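In Praise of the Wooden Ceiling

My grandmother's kitchen had a wooden ceiling, and I suppose I have been a little in love with them ever since. I used to lie on the bench after lunch and follow the grain from one wall to the other while the grown-ups talked about people I had never met. I can still hear the voices when I think of those boards.

So you can imagine how I felt when my neighbor Leidy Ayala told me she'd had hers covered over with drywall and painted white. She paid $652 for the materials alone, and the room does look brighter, I'll give her that. But I stood there with my coffee and felt I had lost an old friend — and it wasn't even my house!
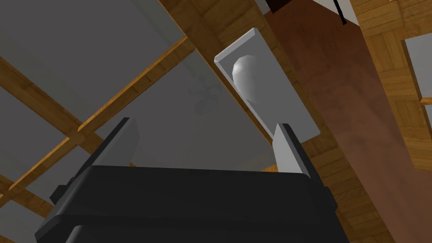
We spend so much care on floors. We sand them and wax them and ask our guests to take off their shoes, and then we treat whatever is over our heads as leftover space. I think that's a shame. A ceiling is the first thing you see in the morning and the last thing at night, and if you are ever sick in bed for 4 days, as I was in April, you'll get to know yours very well indeed.

Wood is kind to look at for that long. It darkens slowly, it creaks a bit when the weather turns, and it forgives a smoky stove. The boards in my own hallway are 70 years old and I have never done more than dust them.

If you have boards up there and you're tired of them, please give it one more winter. Wash them, change the lamp, lie down on the rug for a while and look up. Leidy says I'm being sentimental, and I probably am, but she does keep asking to have our coffee in my hallway.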